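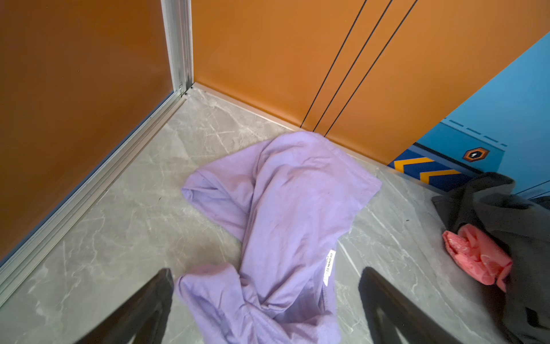
Trims and Profiles / Skirting

Flukex Ribbed Skirting Rail, Aluminum

We have been stocking the Flukex rail since October and it has quickly become the one we reach for in our own workshop. It is a slim aluminum skirting with ridges running the full length, and it cleans up the bottom of a paneled wall in an afternoon. If you have ever tried to hide a wavy panel edge with caulk, you'll love this stuff!

The rail comes in two parts. A flat backing strip gets screwed to the wall first, and the ribbed face snaps over it, so there are no screw heads along the front. You can pull the face off again with a plastic pry tool when you need to run a cable or swap out a panel. We've had the same sample piece on and off the counter display more times than I could tell you, and it still grips.

It works with the Vanstead corner trims (inside and outside) and with most flat wall panels. Painted drywall is fine too, as long as the wall is reasonably straight. Over tile, use the longer screws from the Plalavo fixing kit and drill slowly.

Details
Length: 96 inches
Height: 4 inches
Material: extruded aluminum, clear anodized
Finishes: silver, dark bronze, matte black
Pack size: 10 lengths, backing strips and screws included
Item number: 226-S (silver), 226-B (bronze), 226-K (black)
Price per pack: $489

Single lengths can be ordered at the counter only. They are too long for our regular parcel carrier, and full packs go out by freight.

Cutting and fitting

A miter saw with a fine-tooth blade made for non-ferrous metal gives a lovely clean cut. Tape the face before you cut, clamp the piece on both sides of the blade, and take the burr off with a file. Cut the backing strip a little shorter than the face at each end — it makes the corners much easier to close up.

Inside corners can be mitered or simply butted. Butted is quicker, and with a vertical corner trim coming down to meet the rail it looks just as good. Outside corners really should be mitered, or you can use the snap-on end caps, sold separately in pairs.

Leave a small gap above floating floors. Don't glue the rail to the floor.

Care

Wipe with warm water and a drop of dish soap. A soft brush gets dust out of the grooves. Skip bleach and anything gritty, especially on the black.

Goes well with
Vanstead Inside Corner Trim
Ranjbar Flat Wall Panel
Plalavo Fixing Kit, long screws

Page updated 2025-05-25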